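4.2 Working at the tray

I did all of the tray work for Turkeo at home, on a table with a plaid sheet over it.

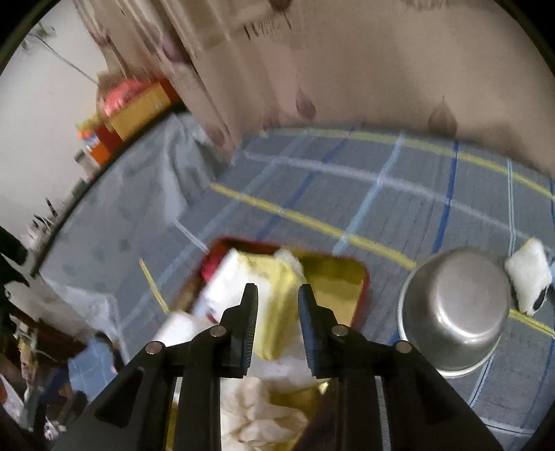
Figure 3. The hand-held gripper at the tray, fingers on either side of a yellow-wrapped package.

4.3 Finger pads and what they did to the wrappers

The first pads I made for Turkeo were smooth, and I was very fond of them right up until I tried to pick up anything shiny. Glossy wrapping just slid away! So I went back to the bench and cut fine ridges across the inner face of both pads (you can make them out in Figure 3), and those are the ones I used for everything reported from here on.

I logged 563 grasps by hand with the ridged pads. Of those, 374 were packages in soft wrappers and the rest were boxes, which I had expected to be the easy part. They mostly were. A stiff box gives you two flat sides and you squeeze and lift. Soft packages took more fiddling, and I lost 31 of them on the way up, nearly all when I had closed the fingers too near the top seam, where there's a lot of air and not much else to hold.

Nikola Stępień, who shares the Nurkance workshop with me, suggested gripping lower down and slowing the close. I tried the lower grip first and kept it. The slow close I gave up on after seven tries (my wrist got tired and the fingers started to wander).

One thing I'd change on the next build is the screws. They sit on the upper corners of the body with their heads in plain view, and while I like being able to get at them with a driver, bright lamps bounce off the metal and so does the tray floor. A dab of matte black paint would probably do it. I haven't tested that yet, and the grasp counts above were all taken with bare screw heads. The Sadowski fingers, which are longer and need a different mount, come up in Section 5.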